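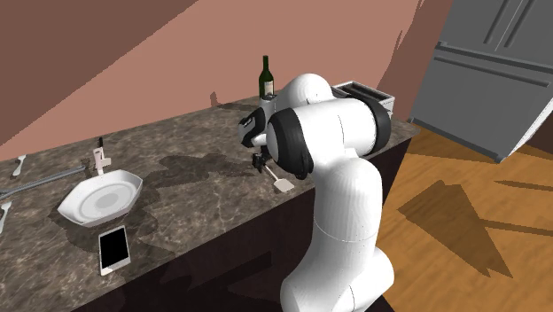 Page last changed: February, 4:12 pm

Trellside Kitchen Trades Board > Prep and Line > The arm is doing the bench now

odette_h
Carré put the arm through to our prep kitchen this month. In the simulation everyone had to watch, it holds a spatula down on a marble counter, plate on one side, wine bottle at the back, someone's phone lying near the edge. Whoever built it has worked in a kitchen, at least as far as the phone goes.

My question is for anyone who's had one longer than a few weeks. What happens to the person who used to do that job? Ours is Thibault, and so far he's been given a tablet and the title "cell lead". The cell is him.

lader_nights
We've had two at Lader since the last reno. Nobody got let go. Two people left and their jobs didn't get posted, so make of that what you will.

Remigiusz K
Same at Sirkholm, except we got a memo saying we'd be "freed up for higher value tasks". I am now the bloke who moves things out of its way. 137 stoppages in the first month, and I cleared most of them. Highest value I've ever been.

maxence.c
I'll take the unpopular side. I scraped benches for years and my wrist is stuffed. If a machine wants that job it can have it with my blessing and my old apron.

odette_h
Fair, and Thibault's shoulder would agree with you. But he used to talk to people while he did it. He trained half the juniors over that bench. Now he stands behind a yellow line.

Remigiusz K
You got a line? We got a laminated sign.

aurelien_f
Can I ask about pay? Our manager says minding the arm is "equivalent duties". I say if I'm answering for a machine, signing its cleaning sheet and getting the call at 5 am, that's a different job.

lader_nights
Ask for the job description in writing before you sign anything. We did and got 50 cents an hour more. Not a fortune – it did cover parking.

maxence.c
50 cents is an insult. Ours came with a proper ticket and a new grade.

lader_nights
Good for you. Ours came with a lanyard.

aurelien_f
Still no word on who gets blamed when it scratches the marble.

odette_h
Cell lead, I'd imagine. I'll ask Thibault to ask, he's got the meeting tomorrow at 2.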